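Kitchen Foundations, Unit 4: Eggs, and the Company They Keep
Handout, February. Instructor: Blair Moffat

Bring this sheet to the practical. The last group left theirs on a windowsill and I spent 10 minutes reciting it from memory, badly.

1. Shell color
A brown egg comes from a hen that lays brown eggs. Flavor, yolk color and virtue are unaffected. Shades vary from one egg to the next, and you will get no marks for sorting them.

2. Which end is which
The wide end holds the air cell. In a carton, store eggs wide end down only if you enjoy arguing with me; the usual advice is narrow end down, so the air cell stays at the top. For an hour in a bowl on the counter it makes no difference.

3. Bowl or basket
A bowl has smooth sloping sides, so a single egg rolls to the lowest point and stays there. Two eggs do the same and meet. A flat-bottomed basket gives each item its own spot, but only while the basket is level. Carry it accordingly.

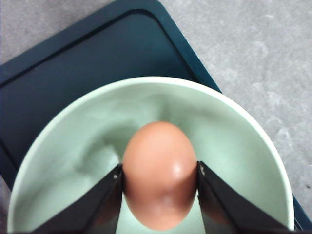
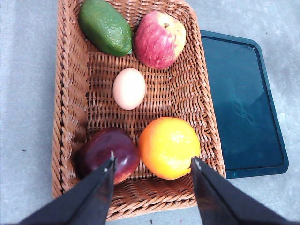 Fig. 4.1. Top: brown egg, narrow end up, with the green bowl. Bottom: wicker basket with one egg, an avocado, two apples and an orange.

4. Sharing with fruit
Note the gap around the egg in the basket. Apples are heavy and round and have no manners. Put the fruit in first, then the egg – never the reverse.
Ripe apples give off ethylene, which hurries an avocado along. Useful if you want guacamole tomorrow, less so if you wanted it next week. Eggshell is porous and takes up smells, so keep eggs away from cut onion. Minoru Kaneko's onion custard of last term was not a recipe.

5. For the practical
Set out one bowl and one basket per pair. Crack each egg into a cup before it goes anywhere near the batter. Wash your hands after handling shells, including the ones you swear you didn't touch.

Reading: Grigaitė, the chapter on storage. Skip the poem.
Write-up: 300 words, on paper. Diagrams welcome, yolk stains less so.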